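Accueil Blog Les classements d'activités pour enfants, je n'y crois plus

Les classements d'activités pour enfants, je n'y crois plus

Chaque année au mois de mars, le même message arrive dans ma boîte : le palmarès des sorties en famille de Larnville est en ligne, venez découvrir les préférées des parents. Préférées par qui, au juste ? J'ai fini par lire les conditions, en tout petit, au bas du site de Stiso. Le rang dépend des « interactions avec la fiche ». Autrement dit, des clics. Un parent qui ouvre la page, voit le tarif et la referme aussitôt a voté sans le savoir.

Cette année, 48 adresses sont classées. J'en connais deux qui ont fermé à l'automne. L'une d'elles est quand même 41e, devant l'atelier de poterie où ma fille va depuis trois ans et qui affiche complet à chaque rentrée.

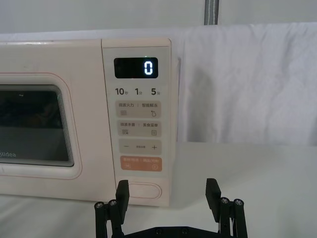 Temps de lecture : 2 min

En tête, sans surprise, le parc de jeux Hato. Nous y sommes allés une fois, à 15 h, en pleines vacances. Bruit de hall de gare, chaussettes obligatoires vendues à la caisse, et un goûter « inclus » qui se limitait à un sirop. Les enfants étaient contents, je ne vais pas prétendre le contraire. Mais ils l'étaient tout autant la semaine suivante au bord de l'étang, avec un seau.

Le site annonce 2000 familles participantes. Je veux bien, sauf que la fiche la mieux placée totalise 700 avis, dont beaucoup tiennent en un mot – « super », « top », « génial » – et que personne n'y dit l'âge de ses enfants. Or c'est la seule chose que je cherche à savoir.

Reste Barta, le petit cirque installé derrière la piscine. Absent de la liste. J'ai posé la question à l'accueil : il faut une fiche payante pour y figurer, et ils préfèrent acheter des tapis. Le cours d'essai est gratuit, on peut rester regarder, il y a un banc.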